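Caixa de ferramentas Plita: a minha opinião depois de uns meses de uso

Andava há que tempos a precisar de uma caixa de ferramentas pequena, daquelas que se pegam por cima e se levam de uma divisão para a outra sem ter de pedir ajuda, e acabei por encomendar a Plita na loja online da Irnidar. Chegou em 4 dias, bem embalada, e tem sido minha companheira desde então (a minha e a do meu sogro, que ma pede emprestada e depois se esquece dela na garagem).

Começo pelo que mais me agrada, que é a cor! A tampa é de um amarelo vivo, vivo mesmo, e o fecho da frente é azul-esverdeado. O corpo é preto e disfarça bem o pó e as dedadas. Parece um pormenor sem importância, mas quem já procurou uma caixa cinzenta numa arrecadação mal iluminada sabe do que falo. A pega preta em cima é confortável e aguenta o peso com a caixa cheia, embora eu confesse que não abuso.

Lá dentro cabe mais do que eu esperava. Levo um alicate de corte diagonal de cabos azuis, o meu preferido para abraçadeiras e fio fino, um par de luvas de trabalho brancas com a palma verde-clara, duas chaves de fendas, fita isoladora e uma fita métrica. As luvas são da Hisex e custaram uma ninharia. Ficam justas na mão e deixam sentir os parafusos pequenos, coisa que as grossas de jardinagem nunca me deixaram fazer.

Agora os defeitos, que também os há. O fecho é rijo, sobretudo nas primeiras semanas, e com as luvas calçadas custa a abrir. Não traz tabuleiro interior, e as peças miúdas acabam todas no fundo, misturadas com o pó do costume. Resolvi isso com um tabuleiro azul de plástico que já tinha por casa e que fica na mesa, ao lado, enquanto trabalho. Antes tive uma Lemieux, maior e mais cara, com divisórias por todo o lado, e tenho saudades das divisórias, mas do peso não tenho nenhumas.

Um conselho de quem aprendeu à sua custa: ponham qualquer coisa por baixo. Eu uso um tapete de mesa às tulipas cor-de-rosa, que é bonito e me alegra as tardes, e a mesa já não ganha riscos novos desde novembro.

Paguei cerca de 191 coroas, portes incluídos, e acho um preço justo para o tamanho. Se precisam de guardar berbequins ou chaves grandes, procurem outra coisa. Para os arranjos de casa e os trabalhos de bancada, voltava a comprá-la, e na mesma cor.

Nota: 4 em 5.

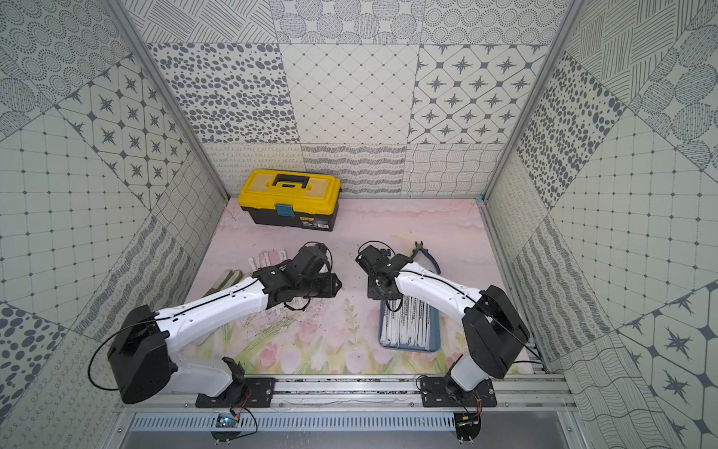

A Plita de tampa amarela ao fundo, com as luvas, o alicate e o tabuleiro azul em cima do tapete das tulipas.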